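Print this page | E-mail this to a friend

Lab diary, 13/09/2019

Back at Cerkstead after a week off, and the number on the whiteboard has gone up again. It says 88 in green pen with a ring round it. That is the percentage of times the arm picked up the basket it was told to pick up, and Rogelio is very pleased with it. I spent most of the morning trying to find out what it is a percentage of.

It is a percentage of 200 tries. Fine. But when I went through the log with Miyuki, the 200 were made from only ten starting layouts, run over and over with the same two baskets. So we have ten questions asked twenty times each. If the arm gets a layout right once it nearly always gets it right again, and the misses are all bunched up in two of the ten. I don't call that 88 of anything. Miyuki said she'd thought the same in March and written it in a comment that got deleted when Murkum changed the log format. Typical.

The method, for my own memory, since I'll have forgotten by next month: Sivance (the bit that looks) is shown the table, is given a sentence such as "take the brown one", and hands a grasp point to Amato (the bit that moves). The claim in the draft is that Sivance has learned to follow the rim of an object and choose a spot on it where the fingers will hold. My suspicion is that it has learned where the dark thing usually is. Those are very different results and the draft only wants one of them.

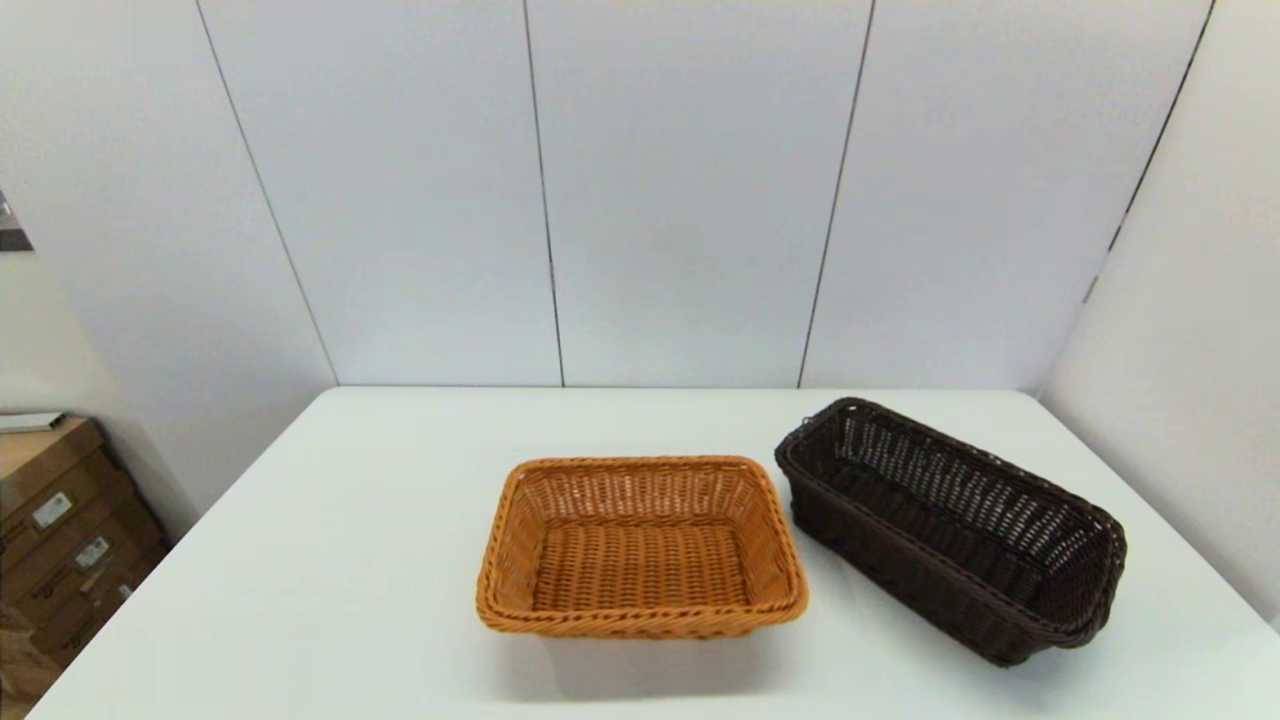
Nawal Salem

After lunch I asked for a layout that isn't among the ten. Orange-tan basket a bit right of the middle, the long brown one set at a slant beside it with only a small gap between them. Both empty. I like the slant, as nearly everything in the training set is square to the table, and I like the small gap even more. Fingers have to go somewhere, and if the rim story is true it should choose the far side of the brown one or one of the short ends.

The weave bothers me too. The brown basket has big open gaps in its sides and the other is much closer woven, so a depth reading on the brown one could go straight through the wall and come back with the table. Marilou says they fill the holes in afterwards. I asked how. She said "smoothing", in the voice people use when somebody else wrote that part.

We agreed to write down our guesses before running anything – mine is that it goes for the gap – and they are in a sealed envelope in Cherry Mae's drawer. Rogelio thinks the envelope is childish. He may be right, but he put a guess in.

Things I want before I'll have my name on the draft:

- new layouts, chosen by someone who hasn't seen the old ones
- results given per layout, misses included
- the colours swapped or covered, so that "brown" can't stand in for "on the right"
- the 3 runs marked "operator error" put back in, unless somebody can tell me what the operator did

Rogelio offered me a footnote. I said no to the footnote. We're both being polite about it, and Cherry Mae has booked the table for the whole of tomorrow morning so that we can stop arguing and run the thing.

Bus home late, read the draft again, found "robust" four times on one page. Crossed out almost all of them.

Search this diary: Enter keywords Go

3 comments | 10 shares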